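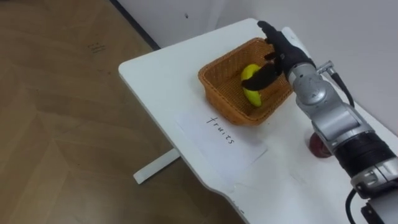 The fault has a name, and the name is Kevin. Meron Kumsa wrote it on the whiteboard in January and it has stayed there, underlined, with a list of dates beneath it that she would prefer I didn't copy down.

Kumsa runs testing at Hekik, a small firm in Pimbridge that teaches robot arms to sort groceries. Kevin is what happens when the hand closes on something soft and forgets to stop. "It's a lovely bit of kit, it can pick up a grape," she says. "Then one day it picked up a banana and carried on picking it up until there was banana on my glasses."

I ask how long that took. "Longer than you'd think. You stand there assuming it must know what it's doing."

The arm had been told to put fruit in a basket. It is the sort of job you might give a toddler, and for most of that week it had managed it well. On the thirty-seventh attempt the fingers closed, the reading from the fingertips froze at a nice gentle number, and the software, seeing a nice gentle number, asked for a bit more squeeze. It went on asking. The display was green throughout.

"Green!" says Pongsak Noiphan, who wrote the display and has clearly heard about it since. "In my defence, it was showing the last thing it had been told. It had been told everything was fine."

The cause, once they found it, was dull. A cable serving the hand was being tugged whenever the wrist turned past a certain angle, and a connector worked itself a hair loose. The signal didn't drop out, which would have tripped an alarm. It simply stopped changing. Noiphan's code checked for missing readings and for silly ones, and had nothing to say about a reading that sat perfectly still.

They spent nine days looking in the wrong place. The first suspect was the grip controller, bought in from a supplier called Kragh, and there was a stiff exchange of emails that Kumsa describes as "not our best writing". The second suspect was the fruit. Someone proposed that the bananas were too ripe, and a firmer batch was ordered. Kevin went through those as well.

It was Birthe Toft, the technician, who caught it, while she was eating a sandwich. "I was watching the cable because there was nothing else on," she says. "It went tight every time the wrist came round. So I put my sandwich down and wiggled it, and the number came unstuck." She got a round of applause and has been asked to watch other things since.

A banana is one matter and a thumb is another, and here the jokes thin out. People at Hekik used to reach in and straighten the fruit between attempts while the arm was still live. Everybody did it, Kumsa included. "I'd had my hand in that basket ten minutes before," she says. "I thought about that on the bus home." — and then, after a pause — "I thought about it on quite a few buses."

The rules are different now. The arm is powered down before anyone touches the table, and the stop button has been moved to where the person standing nearest can reach it without leaning across. A reading that doesn't move at all while the fingers are closing counts as a fault and opens the hand. Toft has re-run the cable with more slack and checks the connector every morning. The motor force has a ceiling set apart from the software, so that if the code gets ideas again there is a limit to how far it can pursue them.

Since then they have done 701 attempts with the new settings. Kevin has turned up twice, and both times the hand let go. Kumsa wants 3000 before she'll wipe the board.

Noiphan has changed the display too. It has an amber light for readings he doesn't trust, and it comes on a great deal. "It came on this morning because the apple was cold," he says. "I've still got to look into that one."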